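Lecture 4. Strikes and public opinion
Notes by Hạnh Quách

Today we take the port strike in Misport. It began in October, when the company Herath cancelled the night bonus for 1,140 dock workers. The union asked for talks and got no answer for two weeks.
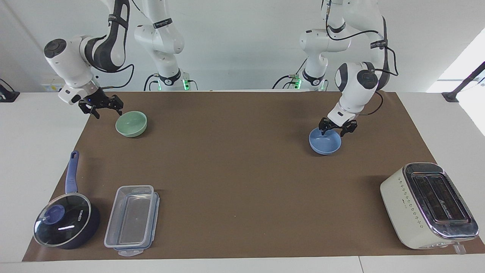

The second phase is more political. The city council supported the workers, but the ministry did not. Please read chapter 2 of Salel before Saturday and write down which side changed its demands first.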